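Workroom Notes: Artificial Blossom Trees

Pudstead Display Newsletter, 11/10/20

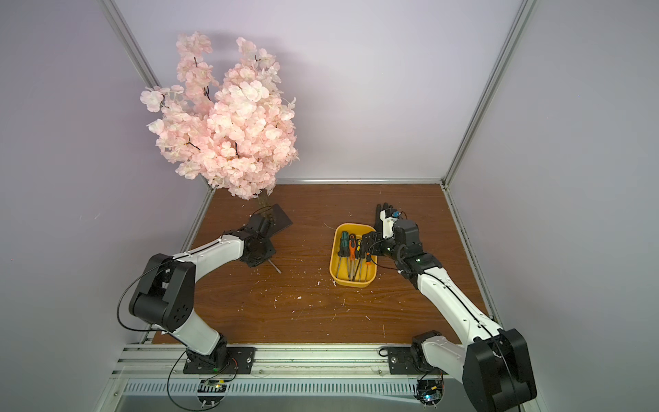

Shedding and cleanup

Artificial cherry blossom trees shed. The petals are attached to the stem by a small molded collar, and the collar loosens each time the branch is bent. Most of the loss takes place in the first hour after unpacking, when branches are opened out from their shipping position. A second, smaller loss follows every move between rooms.

The tabletop model with a pale pink crown and a flat black square base plate is now the standard tree for the Penstead window sets. It replaces the Paisan tree, which had a round base and could not be lined up with the edge of a shelf. Paisan trees still in stock may be used until they wear out, but the two types should not be mixed in one display. The pinks do not match.

Shaping

Open the lower branches first and work toward the top. Hold each branch at the point where it leaves the trunk and bend from there. Bending from the tip puts the load on the petal collars. The crown does not need to be symmetrical. A fuller mass on one side and a thinner spray on the other reads better from the street than an even ball, and some dark branch should remain visible between the clusters.

Check the outline from a distance of 12 feet before adding anything. Gaps that look large at arm's length usually close up at viewing distance.

Base plate

The plate carries the whole weight of the tree. Lift by the plate and the trunk together, never by the crown. If the tree leans, check the screw under the plate before bending the trunk. Mudetti sells a felt pad that fits the square plate with a little trimming. Pads are recommended for wood-grain tops, where the corners of the plate can mark the finish if the tree is turned in place.

Square plates may be set parallel to the table edge or at an angle. The angled position gives the crown more depth in a shallow window. Whichever is chosen, use it for the full row.

Surface debris

White flecks and scraps are hard to see on a pale surface and very easy to see on a brown one. Clear the tabletop after shaping and again before the lights go on. A soft brush moves dry scraps without scratching. A damp cloth should come second — used first, it presses the smaller pieces into the grain. Work from the back of the table forward and pay attention to the joint where the top meets the back wall. Vacuum hoses are to be kept away from the crown.

Background and light

Pale lavender-gray walls suit the pink well and hide minor scuffs. They also pick up a shadow from the crown. If the shadow is distracting, move the tree forward before changing the lamp. The window lamps at Pudstead are set to 75 percent, and raising them to 90 washed out the petals in the October trial. A setting of 80 is acceptable on dark afternoons.

Storage

Store upright in the original carton with the crown loosely covered in tissue. Plastic bags hold static and pull petals. Loose petals can be saved in an envelope taped inside the lid and glued back on before the next use. Cartons are marked on the short side, facing out.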